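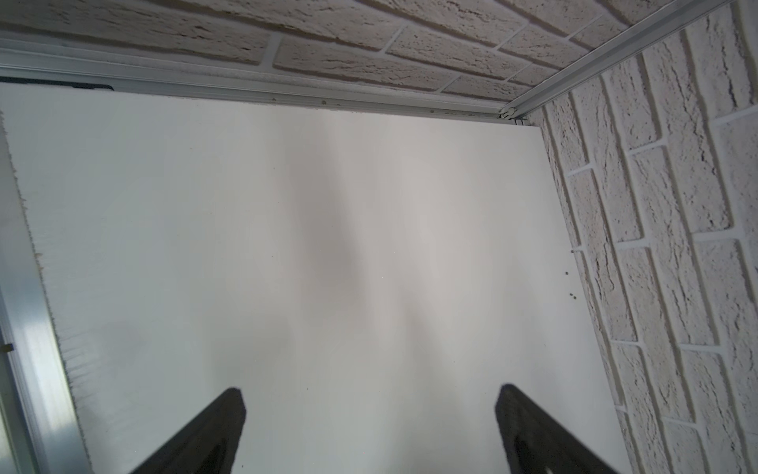 A white board beside aluminum profile in the Grollero workshop.

The workshop at Grollero opens at 7:30 in the morning, and Lourenço Vieira is usually at his bench before then. As head of fittings for the Curnus archive program, he is responsible for the boards and metal profiles that go into the reading room's work tables and display bases. The program office spoke with him in November, as the second phase was getting under way.

Mr. Vieira joined the program from Amaral, where he built exhibition cases for 20 years. He describes his present work as simpler in appearance and less forgiving in practice.

"A white surface shows everything," he said. "A pencil line, a fingerprint, a shadow from the window. People think they see a dent, and it is only the light. I ask them to put a hand on it before they send it back."

The bases are made up of a flat white board set against aluminum profile. Asked about the cut edges, which can look coarse next to the metal, Mr. Vieira said that he prefers to leave them alone until the final fitting.

"If you clean an edge too early, you clean it twice," he said. "I would like the board to meet the rail properly first. Then we decide how much finishing it needs - sometimes very little."

The first phase covered the map collection, whose oldest sheet is dated 1617. The second concerns some 2000 loose prints transferred from the Mistitz building, many of which have not been laid flat in years. Staff had asked for larger work surfaces, and the new bases are 30 centimeters deeper than those they replace.

Mr. Vieira was cautious about the schedule. Deliveries of profile have been uneven, and he does not wish to mix lengths from different batches on one table.

"The grooves have to line up," he said. "When they are off, the small fittings do not slide, and then someone uses a hammer."

Requests for bench space during the second phase should be sent to the program office, which keeps the workshop calendar.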